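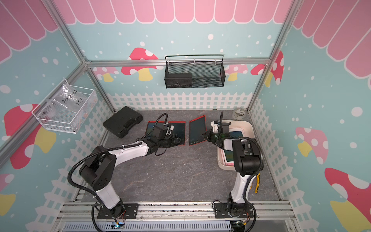

Como funciona uma lousa de escrever que se apaga sozinha?

Um texto para ler sozinho ou com alguém da família. Escrito por Aaliyah Poirier, para leitores a partir dos oito anos.

Talvez tenhas em casa uma destas lousas pequenas, com uma tela escura e uma moldura colorida, vermelha, azul ou cor-de-rosa. Tu escreves com uma canetinha de plástico, aparece um risco brilhante, e depois carregas num botão e tudo desaparece. Não há tinta, não há giz e não fica pó nos dedos.

Quando eu era criança, nós tínhamos uma lousa de verdade, de pedra preta, e apagávamos com um pano molhado. Por isso a primeira vez que vi uma lousa destas, eu fiquei muito curiosa. De onde vem o risco, se a caneta não tem tinta? E para onde ele vai depois?

A caneta que não é caneta

Vamos começar pela caneta. Se olhares bem para a ponta, vês que é só plástico duro. Ela não solta nada. Podes fazer uma experiência: escreve o teu nome com a unha, ou com a tampa redonda de uma esferográfica. O nome aparece do mesmo modo!

Isto quer dizer que a lousa não precisa da caneta. Ela precisa de alguém que aperte. Se apertas com força, o risco fica grosso. Se apertas só um pouco, fica fino. Se pousas a mão inteira, devagar, quase não acontece nada, porque a força da mão fica espalhada por um espaço grande.

O que há por dentro

A tela da lousa é como uma sanduíche muito fina. Em cima há uma folha de plástico transparente e flexível. Por trás há outra folha, mais escura. No meio, onde ficaria o queijo, há uma camada de uma coisa com um nome estranho: cristal líquido.

Um cristal, como o do sal ou do açúcar, tem as suas partes pequeninas muito bem arrumadas, como cadeiras numa sala de aula. Num líquido, como a água, as partes pequeninas andam à vontade, como as crianças no recreio. O cristal líquido fica entre as duas coisas. As suas partes podem mexer-se, mas gostam de ficar viradas de uma certa maneira, como uma turma em fila que vai andando para a cantina.

Quando a lousa está limpa, as partes do cristal líquido estão arrumadas de um modo que deixa passar a luz. A luz entra, chega ao fundo escuro e fica lá. Por isso nós vemos a tela escura.

Quando tu apertas com a caneta, empurras o cristal líquido naquele sítio. As partes viram-se para outro lado e começam a devolver uma parte da luz, que volta para os teus olhos. Esse é o risco que tu vês.

Repara numa coisa importante: a lousa não faz luz própria. Se levares a tua lousa para um quarto às escuras, não consegues ler o que escreveste. Uma televisão acesa vê-se no escuro, mas a lousa não. Ela precisa da luz do Sol ou de um candeeiro, como um livro.

E as cores?

Algumas lousas escrevem só em verde-claro. Outras fazem um arco-íris: o risco começa azul, passa para verde e acaba em amarelo ou cor-de-rosa. Muitas crianças pensam que a caneta escolhe a cor. Não é a caneta. A cor já está preparada na tela, às faixas, e cada faixa devolve uma cor diferente. Se fizeres um risco comprido, de um lado ao outro, vês as faixas todas. Se fizeres duas bolinhas no mesmo sítio, elas têm sempre a mesma cor.

Também há lousas com a tela clara, azul por exemplo. A ideia é parecida, só o fundo muda.

O botão de apagar

Dentro da moldura mora uma pilha pequena e redonda, como uma moeda. Ela não trabalha quando escreves. Só trabalha quando carregas no botão. Nesse momento, a pilha manda um bocadinho de eletricidade para a tela inteira, e todas as partes do cristal líquido voltam para o seu lugar, todas juntas. É como a professora a bater palmas: num instante a turma toda está sentada.

Por isso não se pode apagar só uma letra na maior parte destas lousas. Ou fica tudo, ou vai tudo. O meu vizinho Đạt Hà, que tem 9 anos, aprendeu isto com tristeza, porque tinha desenhado um dragão muito bonito e só queria corrigir uma pata.

Como a pilha só trabalha um instante de cada vez, ela dura muito tempo. E se a pilha acabar? O teu desenho fica na tela. Não desaparece, mas também já não o podes apagar, até um adulto pôr uma pilha nova.

Atenção: as pilhas redondas são muito perigosas se alguém as engole. A tampa da pilha tem um parafuso, e quem mexe nesse parafuso é sempre um adulto. Se vires uma pilha solta, não lhe toques e chama logo alguém grande.

Muitas lousas têm também um cadeado pequenino atrás. É um botão que se empurra para o lado. Com o cadeado fechado, o botão de apagar não faz nada, e o desenho está seguro.

Como cuidar da tua lousa

Guarda-a longe de chaves, tesouras e outras coisas com bico. A folha de cima é mole, e um golpe forte deixa uma marca que não sai com o botão.

Não a deixes ao sol dentro do carro. Com muito calor, a tela pode ficar esquisita.

Para limpar, chega um pano macio, quase seco. Nunca a metas debaixo da torneira.

Se tens várias lousas, não as empilhes com a caneta no meio. Eu fiz isto uma vez — e no dia seguinte havia um risco grosso que eu não tinha desenhado.

Uma experiência para fazeres em casa

Precisas de uma lousa e de coisas que não piquem: uma colher de plástico, uma borracha, uma peça de jogo, uma folha de papel.

Aperta cada coisa na tela e vê que marca ela deixa. Depois põe a folha de papel por cima da tela e escreve no papel com um lápis sem muito bico. Espera 15 segundos, levanta o papel e olha. O que ficou na lousa? Por que será que o risco passou através do papel, se o papel não está furado?

Se leste com atenção a parte da caneta, já sabes responder.

Palavras difíceis

Cristal líquido: matéria que escorre um pouco como a água, mas que tem as suas partes arrumadas.

Flexível: que dobra sem se partir.

Moldura: a parte dura à volta da tela, que a protege e que nos deixa pegar nela.

Obrigada ao Amrit Lévesque, que leu este texto em voz alta aos seus alunos e me disse onde eles se perdiam.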